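Stirkstead Short Harness Collection

This data card covers the short wire harnesses held in the Stirkstead collection and prepared by the Usgate bench. It records what each harness is, how it is labeled, and which terms apply in the inventory file. The collection holds 319 harnesses, of which 109 have at least one stripped end. There are 2648 photographs.

Every harness is entered under the text printed on its label sleeve. Spelling, spacing and slashes are kept as printed, and abbreviations are not expanded. Where a sleeve cannot be read, the label field is left blank. 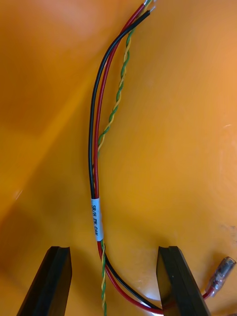

Conductors are listed by insulation color, single wires first and twisted pairs second. A four-conductor harness with one pair is therefore written in the form "black, red, green/yellow (tw)". The order of the two colors within a pair is alphabetical and carries no electrical meaning.

The end field takes one of three values: stripped, terminated or unknown. "Unknown" is used when an end is hidden — it does not indicate damage. Lengths were measured at the bench along the longest conductor and are given in millimeters. No entry exceeds 800.

Corrections to label text should quote the entry number and be sent to Piseck, attention Yan inventory.

Contact: Piseck Records Office | © Piseck | Back to top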